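Re: Shipping small packages to the October swap
From: Onni Toivonen
Date: 1 Aug 2019

Thanks for the reply. I've quoted the part I'm answering and cut the rest.

The tabletop has the same marbled pattern in all four.

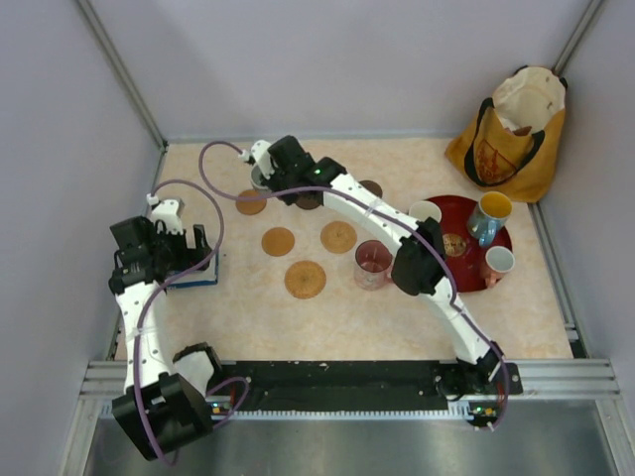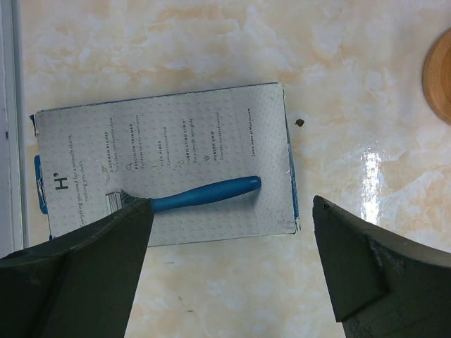
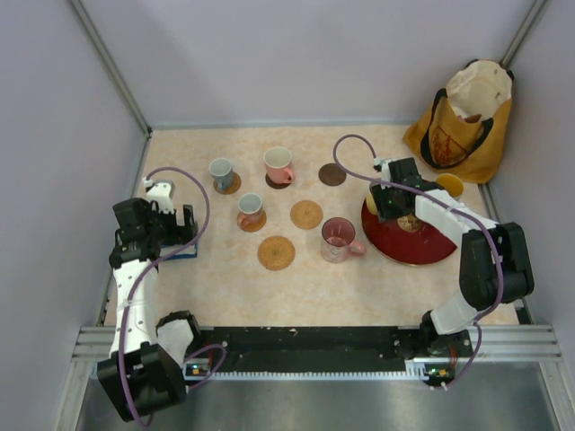
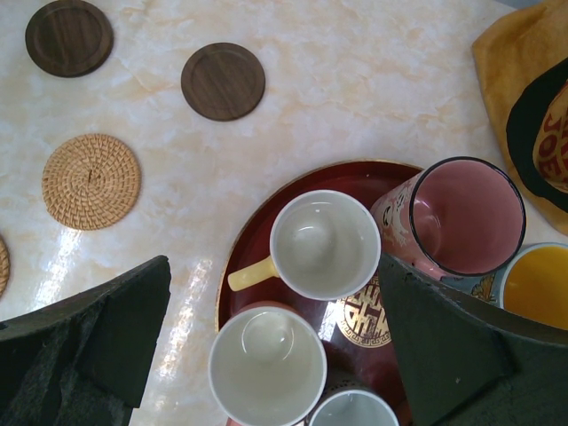
> I have a stack of light parcels to send to the swap and I'm
> trying to decide between Bolger and Kalard. Bolger quoted me
> less per box, but I heard they charge by size as well as by
> weight. Does anyone know how that works? Also, is it worth
> paying for insurance on things that cost less than the postage?

Bolger charges by whichever is higher, the actual weight or the size weight. To get the size weight they multiply length by width by height and divide by a number printed at the bottom of the rate sheet. If your box is mostly padding, you pay for the padding. Last year I sent 20 boxes with them. The quote by weight was 1185 and the bill came to 1470. Every box had been measured at the depot, and a bulging side was counted at its widest point.

Kalard goes by weight only, up to their small parcel limit. Past that they use a size table too, and it is worse than Bolger's. For light parcels that fit under the limit I would use Kalard. For anything dense, such as books or tiles, Bolger still comes out cheaper.

Some things that helped me:

Measure after you tape the box shut. Mine grew a little once they were full.

Put the label on the largest side and keep it off the seam. Two of my labels tore when the tape was pulled, and those boxes came back to me.

If you order cartons from Pandix, get the low ones. The tall ones are sturdy, but most of us don't fill them.

On insurance, I don't buy it for cheap items. Kalard includes a small amount of cover in the base rate. You do need to keep the receipt and file within the time on the back of it. I have only filed once, for a cracked dish, and they paid without much trouble.

I haven't used Pindivia. Someone on the list mentioned them in the spring, but I don't remember who, and I couldn't find the message in the archive. If that person is still reading, please post what you paid and how long it took.

The hall accepts deliveries for the swap starting in October. Please don't send anything before then. Write your list name on the outside of the box along with your real name, so the boxes can be sorted without opening them.

Onni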